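Ferkwood Family Days

Notes and captions from our family weekends, collected by Shiela Panganiban. There are 225 short entries, one per text file, from picnics, walks and hotel stays. Names of the children are removed.

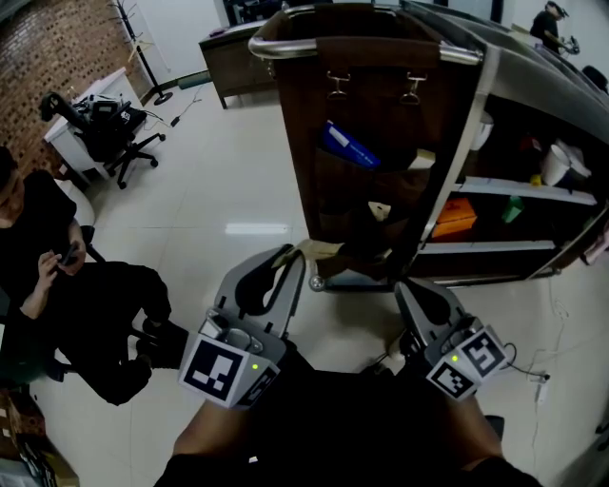
Captions are kept as I wrote them, with small mistakes. Words for hotel things are not always the same: a cart with a brown bag hanging from its rail can be "trolley" or "cart" — please search both.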